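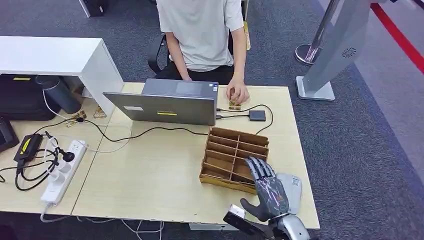
Category: Workshop Diary / Buying Gear

2022-07-07

Budget day! I have been looking forward to this since February, when Vanderleia Vasconcelos first told me there might be money for a second hand if I could put a proper plan on paper. Well, I've been at that plan all evening and I'm still too wound up to sleep, so it goes in here instead.

The number we have to work with is 3,000. That has to cover everything that isn't the hand itself, because the hand comes out of the Trevelwood money and is already as good as ordered. I wrote 3,000 at the top of the sheet and felt rich for maybe ten minutes. Then I started adding up cable.

Cable! I had no line for it at all in the first draft. I had the hand, the wrist adapter, a spare set of tendons (the Queiroz ones, which I like very much) and a vague row called "other." Then I looked properly at the left side of my desk, with the power strip and the black adapter and that great tangle of leads coiled up around them, and I thought, we're going to do this twice over? So now there's a whole section. Longer leads, two more strips, something to clip under the edge of the desk, and a bag of ties. I priced it at 280, which made me gulp a bit, but I'd much sooner see it there now than find it in the fall.

The other thing I got excited about was the sorting box. We've been using the wooden organizer with the slots as our practice piece, the little gold-colored parts going in and out of it, and I'm so fond of it. It's cheap, it stays where you put it, and you can set it at any angle you like to make the job harder. I want more of them. Vanderleia thought I was going to ask for one of the molded trays from the Tovix catalog, and I did look – the trays are lovely – but for the price of one tray I could have a stack of wooden ones and still buy parts to fill them. I put down three boxes and a bag of 50 parts. We keep dropping the small ones on the carpet, so I may push that up.

Then the argument about the table. Not a real argument, we were both laughing. I want a second desk. She wants me to show that one desk really is too small before she signs for another. Fair enough. My case is that with the arm on one side and a person with a laptop on the other, there's room for the box and a few parts and that's it, and the moment you want to lay anything out you're moving plugs. Her case is that I should tidy up first. I wrote both down. The desk is on the sheet with a question mark next to it, and I've promised to try it for a month with the cables off the top.

Hindstead came back with their quote for servicing too, and it was better than I dared hope. They'll do both hands on one visit, 2 visits a year, and they'll leave us a set of finger joints so we aren't stuck waiting for the post. I had been dreading that one. I'd guessed high for it, so there's a bit of slack now, and I've moved it straight over to training time. I want everybody in the group to get a turn running the arm, including the ones who say they're just there for the software. They always say that, and then they're the last to leave!

What I still don't know:

Whether the new wrist adapter fits the old mount. Must ask, and must ask with the part number in front of me this time.

Whether shipping is in the Tovix price. I read the page three times and I think no.

Where the spare hand lives when we aren't using it. The shelf by the desk has room on top, but I don't love the idea of it sitting there getting dusty. Maybe a case. A case isn't on the sheet. Oh well, add a line.

Adding it all up, I'm at roughly nine tenths of the money with the desk left out, and a little over with the desk in. Vanderleia says to send it with the desk in and let her worry about the little over, and I could have hugged her.

It's a funny thing to be this happy about a spreadsheet. But every row on it is something I'll be able to pick up and use, and I keep scrolling back to the top to read it again. Two hands on the go at once, sorting out of the same box! I want to see that so much.

Must remember to print the Hindstead quote in the morning and clip it to the back. Bed now.

Filed under: robot hands, budgets, wish lists
4 comments
11 shares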